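The Gremier campus opened its doors to the public in October, and two members of our facilities office attended on behalf of the Robichaud Library. The purpose of the visit was to learn how Gremier keeps old and new buildings in use under one maintenance plan.

Wayne Chisholm of the host office met the group at the east gate. He explained that the site holds 2,387 rooms, of which 2,000 are now listed in the Skavance work order system.

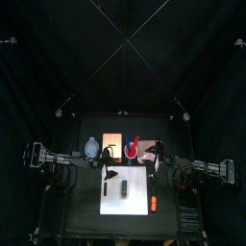

## Heating and Water

The morning was given to the boiler house. Gremier replaced its steam lines in 3 stages, starting with the oldest wing, and kept the reading rooms open during the work. Staff were frank about the cost of this choice – night crews were needed for most of the second stage.

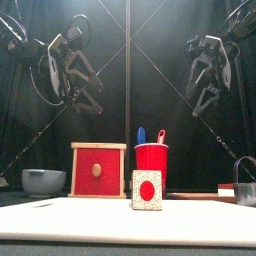 Water use was discussed next. Gadisa Gebretsadik presented the leak records for the north wing and showed how meter readings are compared each month. Our own meters are read by hand twice a year, and her method could be adopted without new equipment.

## Roofs and Storage

After lunch the group inspected the slate roof above the Lirnus annex. Repairs there follow a fixed schedule, and spare slates are kept in the attic, sorted by size.
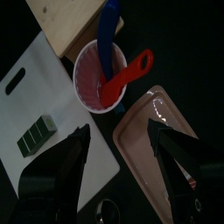
The annex also houses the paper archive. Shelving stands clear of the outer walls, and each bay carries a card showing the date of its last inspection. We have asked for a copy of the card and will send our draft roof schedule to Mr. Chisholm for comment.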